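검색어를 입력하세요 검색
대문 | 분류 | 최근 바뀜 | 임의 문서

원격조작 시연
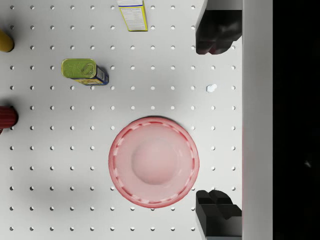 시뮬레이션 환경의 타공판 위에 놓인 분홍색 그릇과 통조림, 식품 상자. 오른쪽은 벌어진 그리퍼 손가락.

원격조작 시연(遠隔操作示演)은 사람이 조종 장치로 로봇을 움직여 작업을 수행하고, 그 과정을 기록해 로봇 학습의 자료로 삼는 방법이다. 로봇 팔을 직접 손으로 잡아 이끄는 방식은 직접 교시라 하여 따로 구분하지만, 두 용어를 섞어 쓰는 문헌도 많다.

개요

시연 한 건은 대개 관절 각도, 그리퍼 개폐 값, 카메라 영상을 시간순으로 묶은 것이다. 학습 모형은 이 기록에서 관측과 동작의 대응을 익힌다. 흔히 "사람이 보여 주면 로봇이 배운다"고 소개되나, 이 표현은 과장에 가깝다. 모형이 받는 것은 수치와 영상이며, 조작자가 왜 그릇의 테두리를 잡고 바닥을 피했는지는 기록에 남지 않는다.

시뮬레이션에서의 시연

실물 로봇 대신 가상 환경을 조종하는 경우도 있다. 물체가 망가지지 않고 초기 배치를 되돌리기 쉬워 비용이 적게 든다. 그릇, 통조림, 식품 상자 같은 생활용품 모형이 자주 쓰인다. 다만 접촉과 마찰의 계산은 근사에 그치므로, 가상의 그릇을 잘 집는다고 해서 실제 그릇도 잘 집는다고 볼 근거는 약하다. 얇은 테두리나 병뚜껑만 한 작은 물체에서는 차이가 더 벌어지기 쉽다.

Cidateo 자료집

Cidateo는 Deligiannis 연구실이 공개한 탁상 조작 시연 모음이다. 배포 문서는 시연 수를 3000건으로 적고 있으나, 중복과 중도 포기를 뺀 수는 2117건이다. 이 가운데 647건은 한 조작자가 수행하였다. 특정인의 손버릇이 자료 전체에 배어 있을 가능성이 있으며, 배포 문서는 이 문제를 다루지 않는다.

비판

미할리스 쿠추코스(Michalis Koutsoukos)는 성공률 보고의 관행을 문제 삼았다. 그가 검토한 Plimham의 시험은 116회였는데, 물체 배치가 시연 때와 거의 같았다. 그는 이런 시험으로는 일반화와 단순 재현을 가릴 수 없다고 보았다. Plimham 측은 배치를 바꾼 시험을 3월에 내놓겠다고 하였으나 결과는 확인되지 않는다.

조작자의 숙련도도 논란거리다. 조종 장치 Teda의 소개 자료에는 초보자도 곧바로 시연할 수 있다고 되어 있다. 연습 시간과 버린 시연의 수가 함께 실려 있지 않아 검증하기 어렵다.

같이 보기

모방 학습
직접 교시
그리퍼

분류: 로봇공학 | 기계 학습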